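Backstage at the Dralutach: Open Afternoon, September

The Dralutach Playhouse opens its stage house to the public once a year, between the summer repertory and the first fall production. I took the 2:00 p.m. tour, which was limited to 18 people and led by Akinyi Makori, the technical director. It covered the stage, the fly gallery, the dimmer room and the control booth, in that order. The dressing rooms were closed for painting.

The house seats 403 on one level plus a shallow balcony. The proscenium is wide for its height, and designers who tour in from taller stages usually have to trim their drops. Makori keeps a printed section drawing at the stage door with the usable heights marked in red.

The fly system has 51 counterweight line sets. Most are original. The sets nearest the curtain were re-roped last year, and the hand lines run noticeably lighter there than upstage, where the old rope is still in service. Visitors were allowed to bring in one empty batten under supervision. The brake is stiff and the travel is smooth after the first foot.

The deck is sprung, with painted hardboard over softwood. It was laid in 2000 for a run of dance programs and has been patched in several places since. The traps are at center only. Only one is used in the current season, for the ghost's entrance in a new adaptation of Hallgrímsson, a three-act play the company commissioned and will open next month. The set was partly standing: a raked platform, two door units and a staircase with no rail yet.

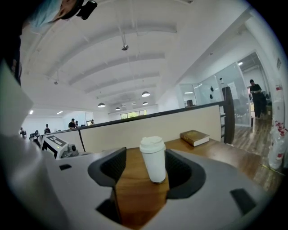
Coffee cup with sip lid, on the desk.

Lighting control moved to an Itix desk two seasons ago. Cue lists from the previous board were converted by hand, and the operators kept the old cue numbers so that the stage managers' prompt books would still match. The highest number in the current show file is 2403, a result of numbering by scene and leaving gaps. The stored show has far fewer cues than that suggests.

Sound is by Closach, with delay speakers under the balcony. We heard a storm sequence from the play at performance level. From the rear rows the thunder was clear and the low end was thin. Makori said the subwoofers had not been placed for the new set.

The dimmer room is small, so the group went in by halves. Half of the racks now feed constant power to LED fixtures. The rest still dim conventional lamps, mainly the balcony rail and the cyc. The room was warm even with the house dark.

The tour ran 20 minutes over. Closed-toe shoes are required, and the fly gallery is reached by a vertical ladder. Visitors who prefer not to climb can wait in the house and rejoin at the booth, which has stairs. Tickets for next year's afternoon are handled by the box office in person only.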